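Drosley kitchen drops the set menu, keeps the dumplings

The restaurant at Drosley is scrapping its seven-course set menu at the end of March and going back to ordering off a card. Regulars will be pleased. Some of them, anyway.

The set menu ran for two winters. It got good write-ups, mostly from people who came once. The locals who used to fill the back room for lunch stopped coming, or came for the dumplings, found out the dumplings were course four and you had to get through the other six, and went home. A fair number of them wrote to this page about it. One letter ran three pages and included a drawing of the beet foam.

So the foam is gone. The new card has 84 items if you count the wines, which the kitchen does and we wouldn't. Food takes up one side of one sheet. Soups, dumplings, two fish, a duck leg, a pork neck, something with barley that was still being argued over when we stopped by. Desserts are on the blackboard and change when they run out.

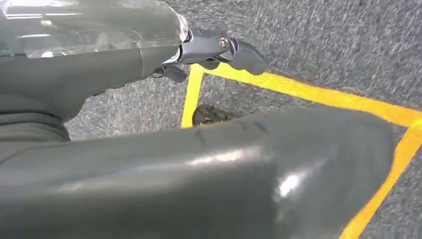
A dark gray robot arm, close up.

Prices come down too, sort of. The full menu with drinks was listed at 1,995 last fall and went to 2,700 over the holidays, a jump the house put down to butter, heating and goose, in that order. Under the new card a soup, a plate of dumplings and a glass of the house white comes to 621. Still not cheap for a weekday lunch out here. But you can eat it in 40 minutes and leave, and no one comes over to explain the plate to you.

We had a early run at the card over lunch. Notes, in the order they landed on the table:

Sour rye soup. Very good. Properly sour, real smoked sausage, the egg still soft in the middle. Came hot, came fast.

Dumplings with farmer cheese and potato. Same as ever -- thin skins, plenty of pepper, onions taken almost too far and then pulled off the stove. These were always the reason to drive out.

Trout. Fine. Dry at the tail. The horseradish cream with it was better than the fish, and we asked for more of it.

Duck leg. Skin crisp, meat a little salty, red cabbage on the sweet side. A whole leg though, and a big one. Under the old menu you got two slices and a dot.

Barley thing. Not ready. The kitchen says so too.

Blackboard that day had a plum cake and a poppy seed roll. Plum cake is the one to get. The roll needed another day or maybe one less, hard to say.

Service was slow at the start and then too quick, with mains showing up while we still had soup. Growing pains. Under the set menu the whole room ate the same thing at the same time, and now there are tickets again and somebody has to read them. The house has brought in a second person on the pass for lunch and expects to need a third by summer, if the terrace opens.

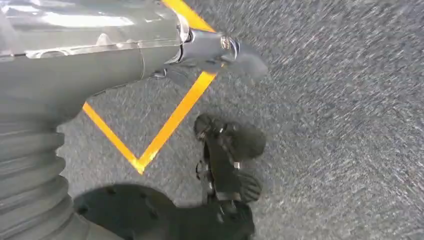 The wine list has been cut as well, by more than half. Most of the natural stuff is out. What's left leans on two suppliers, Zieliński for the whites and Arnov for the reds, plus a couple of odd bottles that look like they were found behind something. The Arnov house red is the weak spot. Thin, a bit stewed. The Zieliński white is a lot nicer, and comes by the quarter liter now, which it didn't before. Beer is from the tap, one kind, cold. No complaints there.

Bookings are changing too. Until now you had to go through Skivex and pay a deposit up front, and plenty of older guests never got the hang of it. From the start of April the deposit is gone for tables up to six. Skivex stays on for evenings, lunch is walk-in or by phone. Anyone holding a paid deposit for a set menu after the changeover can have it back or put it toward the bill, but you have to ask -- it won't happen on its own. Gift vouchers are good through the end of the year, for anything on the card, wine included.

Hours: lunch from 11:30, last orders 2:30. Kitchen opens again at 6 and closes at 9:30, half an hour earlier then before. The back room is for lunch only, at least until the heating is sorted out. Wear a sweater if they seat you by the door. Kids' portions are back, at half price, for anything except the duck.

A word on the goose, because there will be letters. It stays off the card until fall. After that it can be ordered whole, two days ahead, for four people or more. No more goose by the slice. The house says it was throwing out too much of it, and what came to the table had been sitting. We had it in December and would agree with that. Dry breast, tired gravy, a dumpling you could have played catch with. If ordering ahead fixes it, good.

Does the rest hold up? Too early. One lunch, a half-full room, a kitchen still finding where it put things. The set menu crowd may well not come back for pork neck and a tap beer, and the evenings were where the money was. There's talk of doing a short version of the old menu once a month for those who miss it, five courses instead of seven, price not set. No date for the first one.

For now, go at lunch. Get the soup and the dumplings, share the duck, skip the red. Parking is behind the building, the lot in front belongs to the pharmacy and they do tow.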